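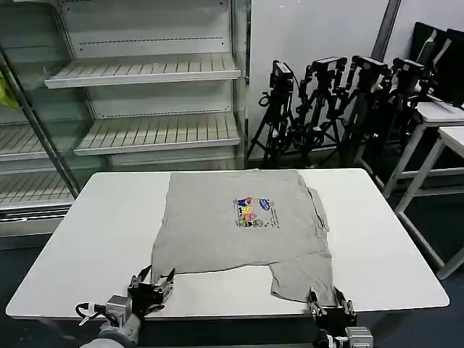
The two-armed folding cell at Levitz, with a grey T-shirt on the table.

Levitz has had its shirt-folding cell running again since the start of November, and the company would like everyone to know that the trouble is behind it. The trouble, for those who missed it, was that the two-armed machine bought to fold returned clothing kept letting go of one side of a garment while holding on to the other. It did this for most of the autumn.

The fix, according to the company, is a matter of upkeep. The finger linkages on both grippers have been stripped and set up afresh, the wrist cameras recalibrated, and a new maintenance sheet drawn up which the day shift is supposed to follow. Levitz calls this a "full service regime". On paper it is two sides of A4, and it asks for things most people would have expected to be in place on the first morning.

The sheet gives nine checks to be done before the arms are powered. The fastenings on the finger plates are to be tried with a driver, the cables looked over for rubbing where they loop away from the wrists, and the camera windows wiped with a dry cloth. After that the arms are sent to their home position and each gripper is opened and closed on nothing. If the left and right do not close in the same time, the cell stays off and somebody rings Dretov, the firm which supplied the grippers and holds the service contract.

Dretov's part in all this is harder to pin down. Its position is that the linkages were never faulty, only out of adjustment, and that adjustment is the customer's job between visits. Levitz's position is that no one had told it how. A setting procedure did exist, in an appendix to a manual for an earlier model, and it was sent over in October after several requests. 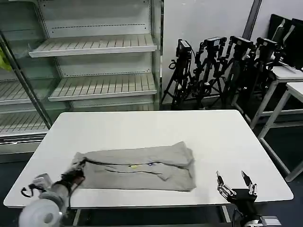 Svenja Ostermann was less patient with the explanation, remarking that a gripper which needs setting by hand every week ought to be sold as one, and that she had yet to see the hours spent on it turn up in any of the figures put about by either firm.

She has a point about the figures. Levitz says the cell completed 348 folds out of 400 in its acceptance run after the service. That sounds respectable until you ask what was in the pile. The run used short-sleeved shirts, all of one size, each laid out by hand on the table before the arms moved. Anything with a hood was left out. So was anything with buttons. The warehouse handles plenty of both, and the company would not say when they will be tried.

Nor is it clear what counted as a complete fold. The criteria we were shown allow a sleeve to show past the edge by a "reasonable" amount, with no measurement given. A second run, at the Stetau site, is said to have gone better, but no result has been released for it, and the request we sent there was passed back to Levitz.

The setting job itself is plain enough. With the power off and the arm propped, the pivots are cleaned, the play in each finger is felt for by hand, and the plates are nipped up until the two sides move together. Too loose and the fingers close out of line, so that a hem slides through. Too tight and the motor strains, and the controller stops the arm with a fault that has to be cleared at the screen. Between those two there is a narrow band, and finding it takes practice. Levitz has trained two people to do it, both on the same shift.

The late shift has been told to log the fault and leave the cell until morning. The log for the first fortnight runs to 117 entries. Levitz describes most of these as "informational", a word that covers both a camera losing sight of a collar and an arm stopping halfway through a fold. We asked for the split between the two and were told it was not kept.

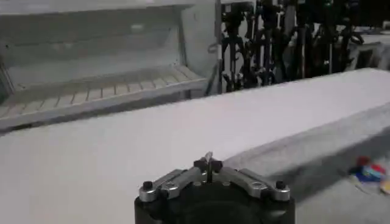
Imke Kramer, equipment reporter

Calibration of the wrist cameras is the other half of the service, and the half with less to show for itself. Each camera has to agree with the arm about where the table is. The procedure brings the gripper in low over the surface at several points and compares what the camera reports with what the joints report. It used to be done once, at installation. Under the new sheet it is to be repeated whenever a gripper has been taken off, and whenever the table has been knocked or moved.

The software for this comes from Sison and is licensed by the year. Levitz renewed it in October without going out for other quotes. Asked whether the arms could be calibrated without it, Dretov said they could, "in principle", and did not go further.

There is to be a review in the spring. Until then the company's line is that the cell is in service and performing as intended. The hand-folding benches have been kept staffed at their previous level, which Levitz says is a precaution. No date has been set for reducing them, and the spare set of finger plates ordered from Dretov has not yet been delivered.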